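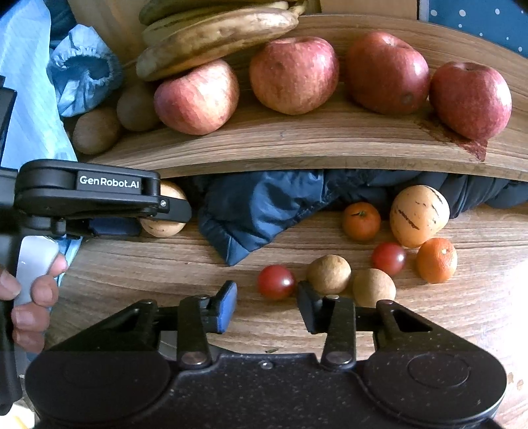
## 4. Does the arrangement matter?

Advice on keeping fruit at home is plentiful and confident. The leaflet handed out under the Provorent scheme tells householders to keep bananas "well away from everything", to stand apples in a single layer, and to move kiwifruit next to apples only when they want them soft. Each instruction rests on the same piece of chemistry: apples and ripening bananas give off ethylene, and other fruit responds to it. We have no quarrel with the chemistry. What we doubt is that it survives the trip from a sealed chamber to a kitchen in Sutatlow with the back door open and somebody eating an apple every few hours.

### 4.1 What the diaries recorded

Forty households kept a fruit diary over seven days in October. They logged 744 pieces of fruit in all, giving for each the kind, where it was put, what it was put beside, and whether it was eaten, cooked, given away or binned. Households were free to arrange things as they liked. We had expected bowls to dominate, and they did, but a fair number of people used a board or a low shelf on the bench, with the overflow set down on the surface underneath. Figure 1 has that sort of two-level layout, with fruit on a raised wooden board and more on the tabletop below it.

The figure also shows why our coding of "beside" gave us so much trouble. The leftmost of four red apples sits partly beneath the lowest banana, and one kiwifruit is tucked against that same apple, under the tip of the front banana. Is the kiwifruit beside the apple, beside the bananas, or both? A second kiwifruit lies a little further off to the left. The leaflet would have us treat these two as being in different situations, yet it never says how far "well away" is. Merle Harawira, who coded the first pass, allowed contact only. Marlies Zürcher, who coded the second, allowed anything within a hand's width. They agreed on 70 per cent of entries, and most of the disagreements came from crowded arrangements like this one. A category that two careful people apply so differently is a poor thing to hang a recommendation on, and we include our own earlier recommendation in that (it appeared in the Nuvuvden pilot, and we would not repeat it now).

### 4.2 Colour and bruising as evidence

The scheme's supporters often point to the look of a mixed display. Bananas kept with apples, they say, go brown sooner, and you only have to look. We have looked. In Figure 1 the frontmost banana is yellow-brown with darker bruised patches and a greyish, darkened tip, while those behind it are greener, though they are also in shadow, and shadow does a banana's colour no favours. One could read the difference as the effect of neighbouring apples. It could just as easily come from handling, from the fruit's position in the box at the shop, or from plain variation within a bunch. A single view cannot separate these. Nor, we suspect, can a householder glancing at the bench while the kettle boils.

The same goes for the apples. Small dark specks and a brownish-grey blemish can be seen in the row, and several diary keepers wrote down marks of that kind as "going off". Whether a speck has anything to do with storage is another question. Apples arrive with specks. Our diary form asked for condition at the end of the week but left condition on the first day to an optional box, and few people filled it in. This was our mistake, and it limits what can be said about any fruit that was marked when it was thrown out.

### 4.3 The stronger pattern

Position relative to other kinds of fruit did not track binning in any way that held across both passes of coding. Using Harawira's contact rule, mixed piles looked slightly worse. Using Zürcher's wider rule, the difference went the other way. We decline to choose between them after the fact.

What did hold under either rule was much duller. Fruit that had been bought with no one particular in mind was binned more often than fruit somebody had asked for - bananas above all. Diary comments bear this out: "got them because they were there", "the kids are off kiwis this month", "forgot we had any". Frimpong reports something similar for bread and, to our minds, draws the right conclusion, namely that the bin is filled at the shop.

None of this shows that ethylene is irrelevant in a kitchen. A paper bag with a hard kiwifruit and a ripe apple in it may well do what people say it does, as a closed bag is much nearer to the laboratory case. An open board is a different matter. Until someone weighs the fruit, records its condition on arrival and measures the gaps between pieces, we would leave the separation rules off the leaflet and use the space for a shopping list.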